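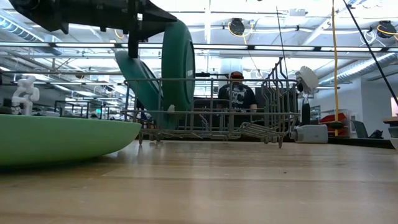

I had wanted to see the Asamoah mill ever since I bought one of their blankets at a fall craft fair and spent a whole evening looking at the selvage. When the open day was announced I put my name down the same morning, packed a sandwich I never ate, and took the early bus up the valley to Grasmont.

Let me say right away that I'm a hobby weaver with a table loom and a closet full of yarn I can't account for. I know enough to get excited and not enough to be hard to impress. If you have worked in a mill you'll read this and roll your eyes. Everyone else, please go if you get the chance!

Getting there is easy once you know that the bus stop called Grasmont Mill is not at the mill. It's at the bottom of the hill, next to a tire shop. You walk up past a row of brick houses, cross the footbridge over the Geveo, and the gate is on the left behind a big sycamore. I missed it and ended up in somebody's driveway. There was a paper sign taped to the gatepost, but it had curled up in the sun. The river was low and very clear, and I could see the old stone sill where the water used to be led off to the wheel. The wheel itself is long gone. They have a photograph of it in the entrance hall, all blurry with spray, and I stood in front of that for a good while before anyone got me moving.

The tour goes through the mill in the order the wool does, which I loved. You start in the fleece store. It is dim and cool, and the smell hits you before the door is all the way open – sheep, hay, a bit like a damp sweater and a bit like candle wax. The bags are stacked to the rafters. We were allowed to put our hands in, and afterward my palms felt as if I'd used a good hand cream. They buy most of their fleece from farms farther up the valley and some of it from the other side of the ridge, where the sheep are darker. The dark fleece is kept apart and never dyed. It goes straight into the natural browns and grays, and if you ever handle one of those blankets you'll notice it's a touch crisper than the colored ones.

Sorting is done by hand at a slatted table. Our guide took a fleece and opened it out in one motion, like shaking out a bedsheet, and there it was, the whole shape of a sheep. She showed us the shoulder, which is the best of it, and the britch, which is coarse and goes for rug yarn. Then we each got a lock from both ends to compare. I still have mine in my coat pocket.

Scouring happens elsewhere now. The old scouring bowls are still in place on the ground floor, and they're used for storing cones, but the washing itself is sent out. There was a question about whether it would ever come back in house, and the answer was that the drains would have to be redone first. I appreciated how plain they were about that sort of thing all day. No pretending that everything is done the way it was done a century ago.

Carding is where it gets loud. You're handed ear plugs at the door, the squishy yellow kind, and you need them. The carding set fills the room from end to end, with big toothed cylinders turning against smaller ones, and the wool goes in at one end as clumps and comes off the other as a web so thin you could read through it. It drifts! It looks like it should fall apart and it doesn't. The web is split into strips and rubbed between leather aprons into soft rope with no twist in it at all. I picked up a bit from the floor and it came apart when I breathed on it. The guide stopped talking here, because there was no point, and just held up laminated cards with the explanation on them. I wish more tours did this.

Upstairs for spinning. The mule was not running when we arrived, and I was ready to be disappointed, but they started it up for us. The carriage rolls out across the floor, drawing and twisting as it goes, pauses, and then rolls back in and winds on. Out, pause, back. It's a very calming thing to watch. A small boy in our group started walking back and forth along with it, and before long so did his father. The floorboards are black and shiny with years of wool grease, and we were warned to wear shoes with a grip. Please take this seriously. I had sneakers and still skated a little by the stairs.

After spinning we had the choice between the weaving shed and the dye house, with a swap later. I went for weaving first.

I could write the whole report about the weaving shed. The saw-tooth roof faces north, so the light comes in even and cool all day and you can judge a color without carrying it outside. Some of the looms are old shuttle looms, and some are the newer Cadex machines, which are rapiers, quieter and a good deal faster. The mill keeps both, and the reason is the edge. A shuttle loom turns the weft around at each side and leaves you a true selvage, the very thing I'd been staring at on my blanket. The rapier cuts each pick, so the edge has to be tucked or fringed. For the heavier throws with a fringe all around it makes no difference. For the narrow scarves they still use the shuttles, and you can pick out the sound from across the shed, a flat wooden clack with a rattle on the end of it.

There was a herringbone on the nearest loom in rust and oatmeal, and I'd have taken it home off the beam. The weaver let us look at the underside with a mirror. She also showed us what a broken end looks like and how she finds it, which is mostly by ear. She mends it with a weaver's knot so small that I asked to see it again and still couldn't follow it. Third time, I got it. I've been practicing at home on kitchen string.

We had a break after that in the big workshop at the back, with the doors open to the yard. Tea, coffee, a very good seed cake, and cheese rolls for people who hadn't packed anything. I got talking with a couple who had come from the coast just for the day and who spin on wheels they restore themselves. We compared notes on drive bands for much too long. There was a table of bargain remnants as well, and I bought two – a square of the dark natural twill and a strip of something mossy that will be a cushion if I'm brave enough to cut it.

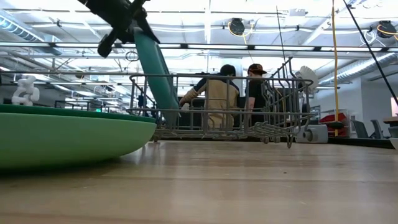

Green bowl and wire dish rack on the wooden table, Grasmont.

The dye house came last for our group. It's a separate brick building by the river, hot and steamy, with a wet floor and rubber mats. The vats were closed up when we went in, and then one lid was lifted for us and a hank came up out of it, dripping, in a blue so dark I took it for black. As it cooled and drained it lightened a little. They hold back a bit of every batch and tie it to a card with the recipe written on it, and the cards hang in rows along the wall by color. You could spend a day on the reds alone. Some of the oldest cards have faded, so the only way to know what the color had been is to read the recipe and make it again. They have done this for a few, and the remade sample hangs next to the faded one. I found that wall strangely moving.

Water matters a lot, I learned. The Geveo is soft here, coming off the moor, and the same recipe made up with harder water comes out duller. They test it through the year, and in November, when the leaves are down and the river runs brown, they filter it more heavily. I had never once thought about leaves and wool in the same sentence.

Finishing was a short stop. We saw a cloth being napped, which raises the soft surface on a blanket, and we got to feel a piece before and after. Before, it's flat and a little harsh, like burlap's politer cousin. After, you want to lie down on it. There's a display of the dried teasel heads that used to be set into frames for this job, and they are sharper than they look.

A few practical things if you're thinking of going. The tour takes 3 hours with the break, and there are stairs, with no elevator to the spinning floor. You can skip that part and wait in the hall, where there's a short film. Bring a layer, because you go from cool to hot and back again. The restrooms are across the yard. The shop takes cards, but the cake table was cash only. Photography is fine everywhere but in the pattern room, and I didn't take anywhere near enough. The last bus down leaves sooner than you'd like, so check it before you start browsing the cones.

I did not check it. I walked down along the river to the next village with my remnants under my arm and caught the train from there, and it was a lovely walk, flat most of the way, with dippers bobbing on the rocks. The path is muddy by the weir.

They're planning another open day with the pattern room as the main stop, and I've already asked to be put on the list. I would like to see the old draft books, and I also want a second go at that herringbone.

Contact | Posted 28 Jul 2022 | Text and photos copyright the author | Back to top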